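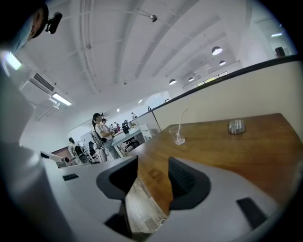
**Drinking straw**: a thin tube for moving a drink from glass to mouth. Paper, plastic, metal, glass, or plain rye stalk, the oldest cheap kind.

Works by pressure. Sucking lowers the air pressure inside, outside air pushes the liquid up. Wider tubes for shakes, narrow ones for coctails.

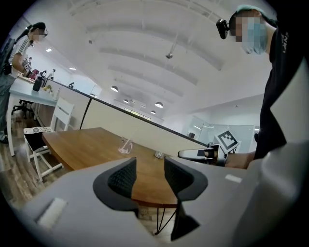
Paper straws are wound from strips, glued, then cut. The Cemeck mill at Tutover ran 4 winding lines, packed in boxes of 200. Bendy type has a ridged neck, usualy near the top.

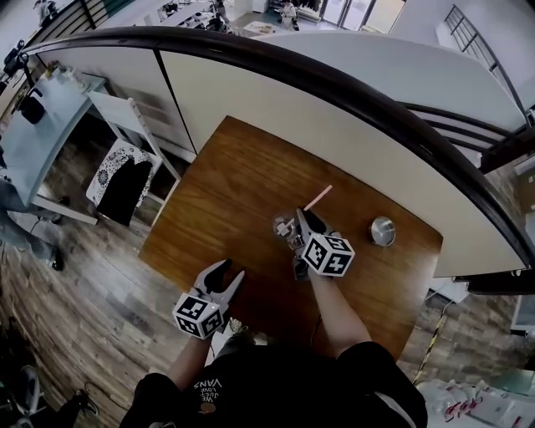
Why do paper straws go soft?

Water gets into the fibers and loosens the glue. Thicker walls hold up longer.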